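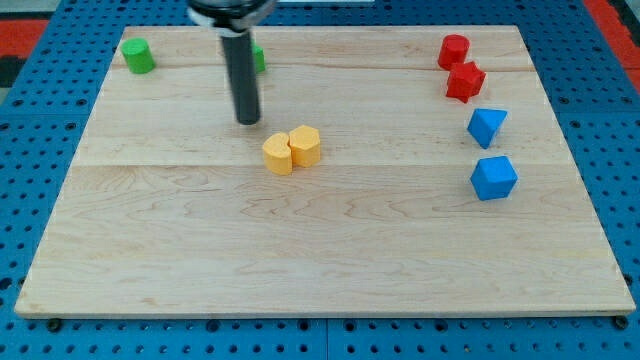
Maple-coloured planks, joined into a board and laid on blue pegboard.

Tasotwood: progress report to the Druklow Fund, period ending April

Prepared by Estela Espinoza, project lead

1. Where we are

At the start of this period we had a lease, a grant and a roof with opinions. We still have all of them. We also have a working timber library, by which I mean a place in Stulport where people can borrow hand tools, buy offcuts by weight and be shown which end of a plane is the front.

The fund asked us to open by the end of winter. We opened at ten in the morning on a Sunday, in rain, and the first person through the door wanted to know if we were the vet's. The vet's moved to the other end of the parade before we signed the lease. We have since put up a larger sign.

2. Membership

Our target for the period was 200 members. We have 60. I could present this as a steady build, and an earlier draft of this report did, but the fund can do sums.

The main trouble is that we set the joining fee before we knew who would come. We had pictured people furnishing their first flat. Most of those who turned up wanted to mend one thing and go home. Asking them for a year's subscription to reglue a chair leg was optimistic. Since March there has been a day pass, which sells well and counts towards nothing in the agreed targets. I would like to talk about that (see section 7).

Of those who did join, most come back. A few come back so often that I have started to wonder about their home lives.

3. Timber coming in

Iturra, the joinery on the harbour road, agreed to let us have its offcuts for nothing provided we collect. They have kept their side of this with real enthusiasm. We took in 2,643 kilos over the period, against a plan that assumed we would have to go out and beg for it.

The plan also assumed we would have somewhere to put it. The back store filled up in the first month and the corridor in the second. The landlord has written to us about the corridor. We have replied politely and moved the timber to the kitchen, where it is at least near the kettle.

Sorting is slow. Softwood goes to the weigh-and-pay bins. Hardwood is put aside for the classes, and anything painted goes back, because we can't vouch for what is in old paint. We had hoped to get through a delivery in a morning. It takes most of a day, and longer if whoever is sorting finds a nice bit and stops to show everyone.

4. Classes

We promised four courses and ran three. Sharpening was full each time. Edge jointing, in which people learn to make one wide board out of several narrow ones, was nearly full and much the best liked, judging by the feedback forms and by how many people then wanted to bring the result home on the bus.

Simple Boxes did fine. It was meant to be two evenings and grew to five, as the word "simple" turned out to be doing a lot of work.

The fourth course, Introduction to Turning, did not run. The lathe arrived with the wrong plug, then with the right plug and no tool rest. The supplier has been apologetic in a way that suggests practice. The tool rest is now promised for the summer and I have put the course down for autumn, having learned something.

5. The building

The roof leaks in 2 places. The survey found one of them. The second makes itself known only when the wind is off the sea, and it drips on the desk at which this report was written. The landlord accepts that the first leak is his and is thinking about the other.

Heating was the surprise of the winter. We had budgeted for the unit heater to be on during opening hours. Glue, however, does not like a cold night, and after one batch of joints failed to hold we began leaving the heater on low overnight during course weeks. The January bill was painful. We have since built a small insulated glue cupboard out of Iturra softwood and old quilts. It is ugly and it works, and the March bill was far nearer to what we told you it would be.

6. Money

Spending is inside the overall grant. Three lines are over: heating, van hire and signage (see vet's). Two are under: publicity, as we did very little, and teaching fees, as a course that doesn't run is cheap. I would ask the fund to let us move the teaching underspend into van hire for the coming period. The full table is attached separately, with receipts, apart from one from the car park at the harbour, which went through the wash.

7. What we would like to change

First, we ask that day passes be counted alongside memberships. We are happy to go on reporting the membership figure too, however it looks.

Second, we would like to drop the proposed online booking system. The quotes were far beyond the sum set aside, and the paper diary on the counter has so far gone wrong only once, when somebody used the page for a sanding block.

Third, we would like to bring forward the money for racking. The landlord has now asked about the kitchen.

The next period's delivery dates from Iturra are agreed, and the sharpening course is already booked up. I can be reached at the workshop most afternoons, and visitors from the fund are welcome on any of them. Bring a coat.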